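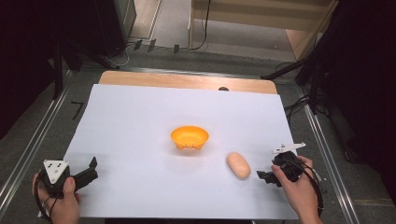 Film music people can be divided by how they feel about silence, and I have spent most of my listening life on the wrong side of it. I like brass. I like a choir coming in when a lorry turns over. So I put off the soundtrack to Malý for months, having been warned that the whole thing was piano, a bit of cello and a great deal of room. Then I played it on the train to Shrewsbury and had to go back and start again at Wellington. Candela Urquijo writes the way somebody sets down a small orange bowl in the middle of a big sheet of white paper: one thing, plenty of blank round it, and you end up looking at the faint shadow it casts. The main theme is four notes and a fifth that arrives when you have stopped expecting it. I hummed it at the ticket barrier and a man moved away from me.

The film, for those who missed it (most of you, going by the box office), is a heist picture in which the heist goes wrong before the titles. A retired locksmith in Brno has a key he shouldn't have. Various large men would like it. He spends the rest of the running time in trams and stairwells, looking as if he has left the oven on. Any other composer would have thrown drums at it. Urquijo gives the large men no music at all, and keeps the piano for when the locksmith is by himself. By the second stairwell you are dreading the quiet bits, and fair play to her, I suppose that was the idea.

I should own up that I saw the film first on Vemow, on a tablet, with the sound coming out of something the size of a biscuit crumb, and thought the score was fine. Fine! I wrote "fine" in my notebook. Then Cletel brought out the album on vinyl, 900 copies, and Hywel Gwynne, who has better ears than me and lets it be known, bought his and played me side two in his kitchen while the potatoes boiled over.

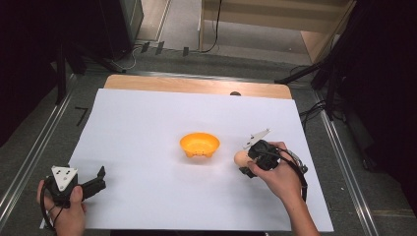 Bronwyn Cosgrove
Writes this blog, and does the filing at a small music library
10/20/23

Side two is where the album earns its shelf space. Side one follows the film in order, which means a lot of short cues that stop just as you have got your feet under the table. I counted myself lucky if one lasted as long as a cup of tea. Side two opens with "Night Tram", almost 3 minutes in its film version and let off the lead for the record, with the cello doing a low sawing thing that I took for Hywel's fridge. It wasn't the fridge. He switched it off to prove the point, and forgot to switch it back on, and I gather there was an incident with some fish.

After that comes "The Second Key", my favourite and also the one I would leave off if I were trying to sell the record to anyone. Very little happens. The piano goes up, thinks better of it and comes down. You can hear the stool creak. There's a breath before the last chord which may be the pianist, Ákos Barta, or may be a door. The sleeve notes say the piano was an upright in a rehearsal room and that the felt was on its last legs, and I believe them. It has that muffled, next-door quality, like overhearing a neighbour who is better than you'd like.

The sleeve notes, while we are on them. They run to a full page in type so small that I had to take them to the window. Half of it is thanks. The other half is an essay by Paora Partington, the film's music editor, and it's the best thing about music editing I have read, though I admit the field isn't crowded. He explains how 31 cues were written and how many of them the director took out again, one at a time, usually late in the evening. He is very polite about it. You can hear the teeth.

One complaint, or two. The end credits song has nothing to do with anything. It's by a band called Skesetti, it has a drum machine, and it arrives after an hour of hush like somebody opening crisps at a funeral. I don't mind the song. I rather like the chorus. But on the record it follows the last cue with hardly a gap, and I have now had the fright of my life three times over, once while holding soup. If you have a CD player with a programme button, this is what it was for. If you have the vinyl, stand near the arm.

The other complaint is the price. I paid 60 quid for a second-hand copy with a corner bashed in, from a seller who described it as "loved". I'm not proud of it. The download is far cheaper and sounds much the same on my speakers, which came with a previous flat. What you don't get with the download is the essay, and I did try asking Cletel whether they might put it up on their site. A nice reply came back saying they would look into it. I shall report if they do.

Hywel says the next Urquijo score is for something with horses in it, out in November, and that she has been given an orchestra. I don't know how I feel. A year ago I'd have been delighted, and would have asked how many trombones. Now I find I'm worried about the piano. I'll go and see it at a proper cinema, anyway, and leave the tablet at home, and if anyone in the Shrewsbury direction fancies coming along, the comments are open and I'll bring the mints.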